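From: Nidia Huamán
To: dredlow-house
Date: 12th April
Subject: Re: [dredlow-house] Gap beside the big appliance, what goes in it?

Replying to the list so it's all in one thread.

Carhuamaca wrote:
> Does anyone know how much space there is in the corner of the utility
> room, between the big white appliance and the one to the right of it?
> I was thinking of one of those narrow rolling shelves from Hornby. The
> smallest one is 200 mm wide. It would hold the detergent, the spare
> filters and the bag of clothespins, which are all sitting on the
> windowsill now. Also is there still a baseboard back there or did it
> come off when the floor was done?
>
> If it doesn't fit I'd be fine with pushing the big one over to the left.

The baseboard is still on. It's the white one with the dark gray strip underneath, same as in the hallway. Keep it in mind when you measure, the wall is set back from it, so anything with a flat back is going to stop at the ledge and leave a slot behind the top half. That slot is where the socks go.

On the shelf: I looked up the Hornby one and the 200 is the body only. The handle is on the front so that doesn't matter, but the casters swivel and they want a bit more than the body does when you pull it out. Please don't order it on the strength of the number on the page. Measure at the floor and again at the height of the top shelf. The wall and the side panel don't have to be square to each other and in this house they usually aren't.

I would not push the big one to the left. It took two of us a good part of an evening in November to get it level and I still have the folded cardboard from that job in my toolbox. If it goes over even a little the feet have to be done again. Also please don't lean anything on the side panel. The swirly pattern hides scratches pretty well but a dent will show, and I don't know what the landlord would say.

What I'd like to do first is clean it out. Himerum sells a flat duster on a 70 cm handle that goes into gaps like this, and there is one in the closet under the stairs already, behind the ironing board. The cover comes off and can go in with the towels. After that a damp cloth along the top of the baseboard, and dry it afterward - the dark strip shows every water mark.

Other things, while we're on that room:

- The label up in the corner of the side panel is in Chinese. I can't read it. If someone can, please write out what it says and send it here, and I'll put it with the manuals in the blue folder.

- Low down on the same panel there is a round outline. It may be a cover or a plug, or it may just be part of the molding. Leave it alone until we've found the manual. I don't want anyone trying it with a screwdriver.

- The detergent doesn't need a shelf of its own if we stop buying two kinds. One box is enough.

- The clothespins can hang on the back of the door. I have a hook.

So my vote is no shelf for now. If people still want one after the corner is clean, I would rather have a plain rack on the wall 46 cm above the sink, where you can reach it without bending down. I can put that up myself.

Nidia
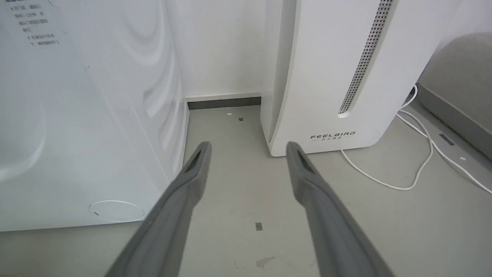
Carhuamaca wrote back that a rack over the sink was fine, but that the two kinds of detergent were staying, one of them being the only one that doesn't bring on a rash, and asked whether the rack could be made long enough for both boxes and the filters. The Hornby shelf could wait until somebody had been in there with a tape measure.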